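From: Elfriede Bachmann
To: Devanby Robotics Club list
Subject: Re: [devanby-robotics] Plate sorting task - grid and scoring

Replying to Gun-woo's questions below, in order, and then a couple of things for Monday.

> On Monday's list Gun-woo Seok wrote:
>
> Hi all,
>
> I've read through the Zandari task sheet twice and I still have some
> questions before our group starts on the plate program.
>
> 1. Does the arm have to put a plate fully inside a cell, or is it
> enough if the centre of the plate is inside?
>
> 2. Our group has been using the tape lines to work out where the cells
> are. Is that allowed, or do we have to use fixed positions?
>
> 3. How many plates are in a run? The sheet says 6 on the first page
> and 3 in the drawing.
>
> 4. Can we slow the arm down for the last bit of the move? The default
> speed makes me nervous with ceramic.
>
> Thanks,
> Gun-woo

1. The centre is enough. I asked the organisers whether a plate touching tape loses marks and it doesn't, as long as you can say which cell it belongs to. If the centre is on a line, it counts as the cell you didn't want. That sounds harsh but it saves arguing.

2. You can use the tape. Be careful about relying on it, though. We laid it by hand and the cells are not all the same size or shape. A couple of the lines slant quite a bit, and there are gaps in the horizontal ones where one piece stops and the next hasn't started. Solheim group had a program that looked for four closed sides to each cell, and it ignored half the table. If you look for line directions and extend them across the gaps you should get a usable answer. 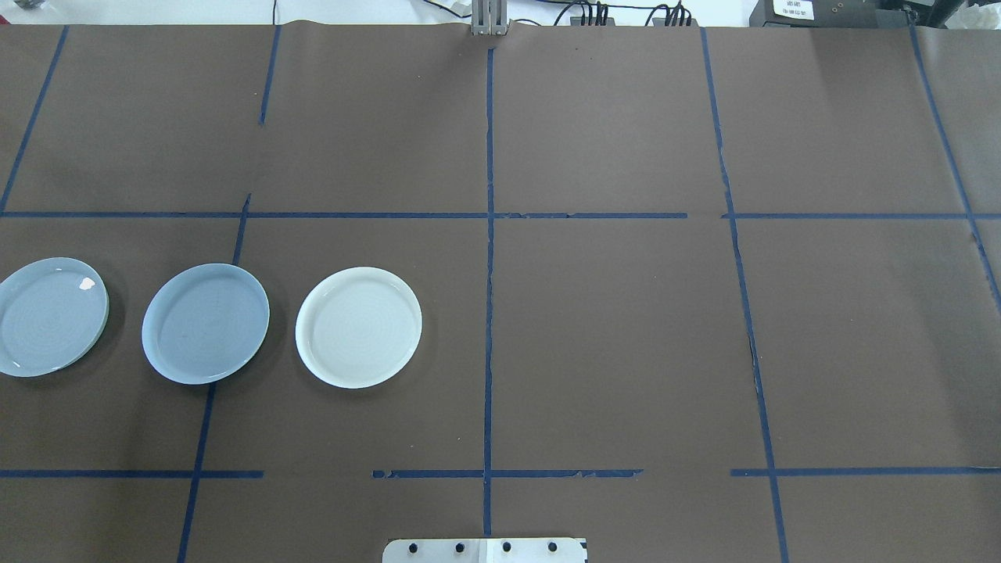
I don't want anyone to redo the tape to make it neater. The competition table will be taped by somebody else and we have no idea how tidy they'll be. If your program only works on a perfect grid it is better to find that out now. By all means press down an end that is lifting, but leave the line where it is.

Colour is the other thing to watch. The navy tape on brown paper is easy enough for us to see, but the difference in brightness is small and the paper reflects some light where it is wrinkled. Don't use one brightness cut-off for the whole table. The plates also throw shadows, and a shadow beside a rim can pass for a bit of tape if you aren't checking the shape.

3. Three for practice, 6 for the scored run. The drawing is the practice layout. I've told them the sheet is confusing and they said they would fix it.

4. Yes, please do. Set the approach speed to 200 for the whole move if you like, and slow it further for the last part. There is no bonus for time until you've placed every plate, so going fast gains you nothing yet.

Other things:

- The best practice score so far is 458, from Cindine group. They've offered to show their code for picking up by the rim, which is the part most people are stuck on. The plates are shallow, so there isn't much for the fingers to hold and a small error in height matters.

- Please save your program under your group name before you leave. Last time there were 2 files called "plates_final" and I couldn't tell whose was whose.

- If you change the home position, change it back. The next group will start their run assuming it hasn't moved.

- Hands stay off the table while the arm is powered. Use the stop button first, then move the plate.

I'll have the room open half an hour early on Monday for anyone who wants more table time. Gun-woo, if your group is coming early let me know and I'll put you down for the first slot.

Elfriede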